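Chapter 7
Bins, Totes and Trays: Holding Mixed Goods

Learning outcomes
By the end of this chapter the student should be able to:
explain the difference between a storage container and a working container;
choose a bin of suitable depth for a given group of goods;
state how mixed small goods should be laid in a rigid bin;
complete a bin card and carry out a bin check.

Key terms
working container, mixed bin, wall height, free floor, bin card, settling, dead corner

7.1 Introduction

Chapter 6 dealt with goods that arrive and leave in the same packaging. A carton of twelve identical jars needs little thought once it has been placed on the correct shelf. Many stores, however, also handle goods that have lost their outer packaging or never had any. Returned items, display stock, lost property and single pieces drawn for an order all fall into this group. Such goods are usually kept, for a short time at least, in an open bin.

A bin of this kind is easily neglected. It has no lid to close and no printed panel to show what should be in it, and it accepts almost anything that is put there. A store that keeps excellent shelves may still lose goods in its bins. The purpose of this chapter is to set out a small number of habits which, if followed from the first day, prevent most of these losses.

Throughout the chapter, the term working container means a bin, tote or tray from which goods are taken one at a time while it stands on a table or bench. A storage container, by contrast, is filled, closed and put away. The same box may serve both purposes at different times of the day, but the rules that apply to it change when its use changes.

7.2 The working container

Three measurements describe a working container: its length, its width and its wall height. The first two give the floor area, and students should learn to think of the floor before the volume. A bin with a floor of 645 by 200 millimetres will hold a long single row of small goods and very little else, however high its walls are.

Wall height requires more judgement. High walls keep round or slippery goods from leaving the bin when it is moved. They also cast shadow, and they force the picker to reach down at a steep angle. The goods nearest to a wall are the most awkward to take hold of, as the fingers or the tool must pass between the item and the side. A corner presents two walls at once. For this reason the space in each corner is known as a dead corner, and small flat goods should be kept out of it where the floor allows.

Sheet metal, moulded plastic and heavy board are the materials most often met. Metal keeps its shape and can be wiped clean, but its floor marks with use and it reflects overhead lighting. Plastic is lighter and quieter. Board is cheap and is best treated as temporary. Whatever the material, the bin should stand on a firm, level table and should be placed so that it cannot slide towards the edge.

7.3 Laying out mixed goods

A bin is called mixed when it holds two or more kinds of goods. The following rules apply to all mixed bins.

Lay goods in one layer. A second layer hides the first, and the check described in section 7.5 then becomes unreliable.

Lay long goods parallel to the longer wall.

Place goods with lenses, screens or polished faces so that these faces do not touch the floor or one another. Spectacles and sunglasses should be cased whenever a case is available. Where they must lie uncased, nothing is to be laid on top of them.

Keep a part of the floor clear. This is the free floor, and it gives the picker somewhere to set an item down while reaching for another.

Goods tend to move when a bin is lifted, turned or tilted. This movement is called settling. A neat layout made at the packing table may reach the next bench as a single heap against one wall, and the person receiving the bin should expect to lay it out again before work begins.

7.4 A case for study: the Fodier returns room

Groltura is a distributor of travel goods and personal accessories with a returns room at its Fodier site. In October the room received 2000 single items, most of them without packaging. Of these, 1084 were fit to go back into stock. The remainder were sent for repair, sold as seconds or scrapped.

The supervisor noted that the room's difficulties arose chiefly at the bins. Dark goods were missed in the corners. Sunglasses were scratched by heavier goods placed over them. Some bins carried no card at all, and staff on the late turn could not tell whether a bin was waiting to be checked or had been passed.

The room adopted the layout rules given above, together with the Numarer card, a plain printed slip which travels with the bin – never with the goods – and is signed at each bench. Students should refer to this case when attempting the exercises at the end of the chapter.

7.5 The bin card and the bin check

A bin card records four matters: the bin number, the kinds of goods held, the bench from which the bin has come and the bench to which it is going. It is fixed to the outside of the wall facing the aisle. A card placed inside the bin will be covered sooner or later.

The bin check is made on arrival, before any item is removed. The checker looks first at the four corners, then along each wall, and lastly at the middle of the floor. This order may seem slow to an experienced worker, who will naturally look to the middle first. It is nevertheless to be followed, for the goods most often overlooked are small, dark and close to a wall.

Section 7.6 considers how an item is taken from a bin, by hand and by mechanical means. Before reading further, students should study Figure 7.1 with the remarks on corners and walls in mind.

Further reading for this section: Baldursdóttir, Open Containers in the Small Store, chapters 2 and 3.

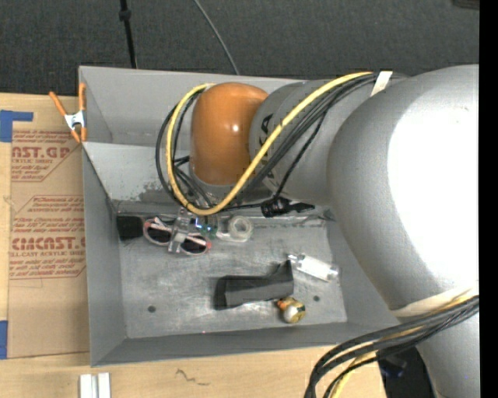 Figure 7.1 Picking from a metal bin, with goods lying along the back wall and a small black item in the corner.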